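Ralau publishes service schedule and parts kit for Barnolen hand-held gripper

For release: October

Ralau has published a full service schedule for the Barnolen, its hand-held gripper for recording household handling tasks, together with a parts kit that owners can fit themselves. The schedule replaces the single care sheet packed with earlier units. It covers setting up, daily checks, cleaning, and changing the pads and pivots, and is free to all registered owners.

Most Barnolen units are used on cloth: shirts, towels, bedding. Cloth sheds lint, and lint finds its way into the pivots of the jaw linkage, where it makes the two sides close unevenly. Of the units returned to the Ralau workshop over the past year, 78 had nothing wrong with them other than lint or a slack pivot. Both faults can be put right on a kitchen table with a small screwdriver and a soft brush.

"People were posting us a gripper, waiting for it, and getting it back cleaned and tightened," said Rima Geagea, service manager at Ralau. "They could have done the job in a quarter of an hour if we had told them how. The old sheet only said to keep it dry." 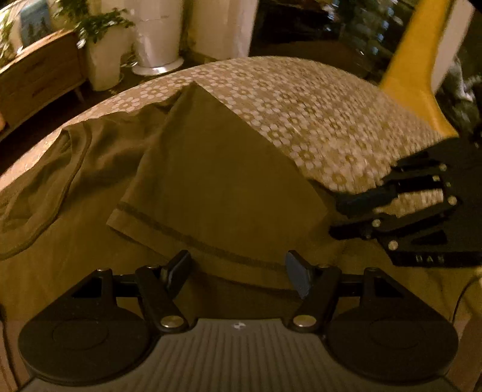
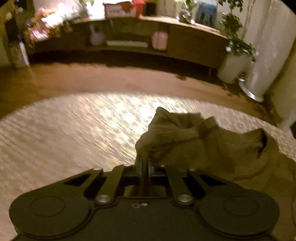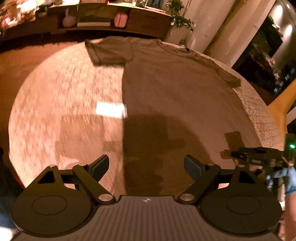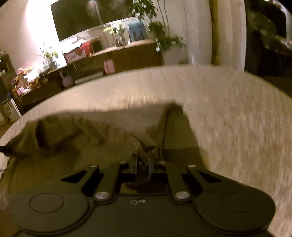
Barnolen jaws with cloth items. Press use is free with credit to Ralau.

Pad alignment is the first thing the new schedule asks owners to check, and it is to be done before every session. Close the jaws slowly on nothing and see that the pads meet along their full height. Then repeat with a single fold of towel held between the fingers, as in the last of the four pictures, and pull it gently towards you. If the fold slides out on one side first, the arms are closing out of step and the pivot on that side needs attention. Do not bend the fingers to correct it.

The pivots themselves are checked every 3000 closings. Brush both linkages from the tip down to the housings, open and close the jaws a few times, and brush again. A pivot that moves sideways under the thumb should be tightened until the play goes, then backed off slightly so that the arm still drops under its own weight. Oil should not be used, as it holds lint and marks light fabric.

Finger pads are changed after a further 3000 closings, or sooner if the surface has gone shiny. Pads are always changed as a pair. Once new pads are on, the opening has to be set again with the gauge card in the kit, and the first few grips should be made on plain cloth before recording starts.

The kit holds 13 parts, among them a pair of pads, spare pivots, washers, the gauge card and a brush. It fits every Barnolen made so far. Owners who work with two grippers should order two kits and keep the parts apart – used pivots wear to their own arm and should not be swapped from one unit to another.

Nguyen-Tran, which runs recording sessions in furnished rooms, tried the schedule before release and asked for two changes. The daily check now comes on a separate page that can be pinned up, and the cleaning section says what to do about long threads wound round a pivot (cut them, never pull them).

Kits are sold by Ralau and through its parts dealer Bromum. Repairs to the housings are not covered by the schedule and should still be sent to the workshop.

Press contact: Rima Geagea, Ralau service department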